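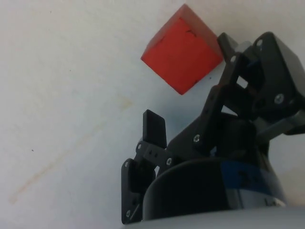 Fig. 2-a. Red cube with a few marks on the front face, close view.

Section 2: Paper, ink and your first print

Clerow Home Photo Printer, set-up guide
Text by Rodrigo Zabala. Revised 25 November 2018.

By now the printer should be out of its box, standing on something level, and free of orange tape. If you still see orange tape, go back to Section 1. There is more of it than seems reasonable, and one strip hides under the rear flap where only a person who designs packaging would look.

Before you start

You will need the printer, the power cord, the four ink tanks, the pack of Clinedis starter paper, and a computer with the Valente print software installed. You do not need the disc marked "Bonus Borders". Keep it if you like borders.

Set aside around 30 minutes. Most of that is the printer talking to itself.

Installing the ink

1. Plug in the printer and press the power button once. It will make a grinding sound. This is the carriage moving to its parking spot and is normal.

2. Lift the top cover until it clicks. When the carriage stops moving, and not a second sooner, open the ink door.

3. Take one tank out of its wrapper and pull off the yellow tab. Pull it straight back, slowly. People who pull it off with a flourish end up with a magenta shirt.

4. Match the color on the tank to the color on the slot and push until it clicks. Repeat for the other three. The tanks are keyed so that they fit only the correct slot, but a determined person can get cyan most of the way into black. Please be less determined.

5. Close the ink door, then the top cover. The power light will blink while ink is drawn into the lines.

CAUTION: Do not turn off the printer while the light is blinking. If the power fails at this point, wait until it comes back and let the printer start over. It will use a surprising amount of ink doing so.

Note: The ink level shown in Valente is an estimate. It starts out cheerful and becomes gloomy quite suddenly toward the end. Buy the next set when it first drops below half.

Loading the paper

Photo paper has a shiny side and a dull side. The shiny side faces you in the rear tray. If you cannot tell which is which, touch a corner with a slightly damp finger. The side that sticks is the one you print on, and you have now ruined that corner, so use that sheet for the alignment page.

1. Raise the rear tray and pull out the extension.

2. Fan the stack, tap it square on the table, and stand it against the right side of the tray.

3. Slide the left guide over until it just touches the paper. If the paper bows, the guide is too tight. If the paper leans, the guide is too loose. If it does both, take everything out and start again at step 1.

4. In Valente, open Paper and choose "Clinedis Gloss". Choosing "Plain" will also produce a picture, in the same way that a garden hose will also fill a teacup.

Note: Do not leave photo paper standing in the tray between sessions. It curls, and the curl is the usual cause of Error 307 (see below).

Aligning the heads

1. In Valente, choose Tools, then Align.

2. The printer feeds one sheet and prints several rows of small gray boxes. Each row has a number beside every box.

3. In each row, find the box with the fewest stripes and type its number into the matching field. There may be two that look equally good. Choose either one. Arguing about it with a family member will not improve the print.

4. Click Save. Do not close the window with the X, which discards your answers without asking. We have raised this with the software people.

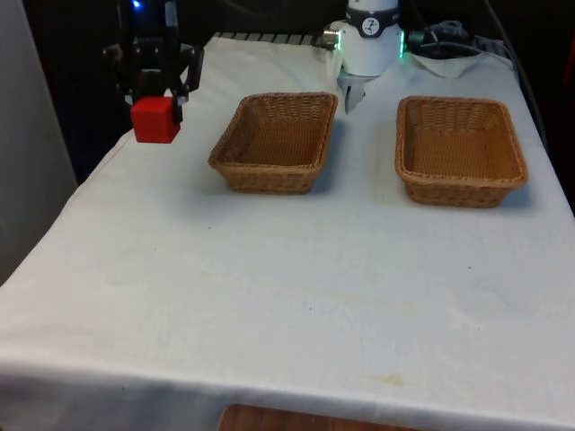

Fig. 2-b. Red cube held just above a table covered in white cloth.

Making the first print

1. Open a picture in Valente. Pick one you like but could stand to see come out badly.

2. Set Quality to Standard. The Best setting is slower and thirstier, and at normal viewing distance you may have trouble spotting the difference. You will still want to use it. Everyone does.

3. Leave Color Boost switched off. Bright reds are hard on any home printer, and Color Boost treats them like a dare. Skin turns the shade of canned salmon.

4. Click Print. The paper goes in and out several times before it is done. Do not help it along by pulling.

5. Lay the print face up, away from sun and pets, and leave it overnight before framing it or putting it in an album. Colors shift a little as the ink dries, so hold off on judging them until morning.

CAUTION: The white margin on a borderless print is not a fault if you forgot to tick "Borderless". Tick "Borderless".

If something goes wrong

Error 307. The paper fed crooked or not at all. Remove the stack, flatten any curled sheets under a heavy book, and load fewer of them. Press the power button once to clear the message.

Fine white lines across the picture. Run Tools, then Clean. Wait for the printer to go quiet and print again. Do not run Clean more than twice in a row. After that, leave the printer off overnight and try in the morning, which works more often than we can explain.

Everything looks green. The magenta tank still has its yellow tab on, or part of it.

The printer is not found. Check the cable at both ends. If you are using the Bimosis wireless adapter (sold separately), unplug it, wait until you have lost patience, and plug it back in. Its light should be steady. A blinking light means it has found a network and is thinking it over.

The print is much darker than the screen. Your screen is probably too bright. Turn it down until a blank white page no longer looks like a lamp, and compare again in daylight.

A full list of error codes begins on page 114. Moving or storing the printer, including what to do with half-empty tanks, is covered in Section 3.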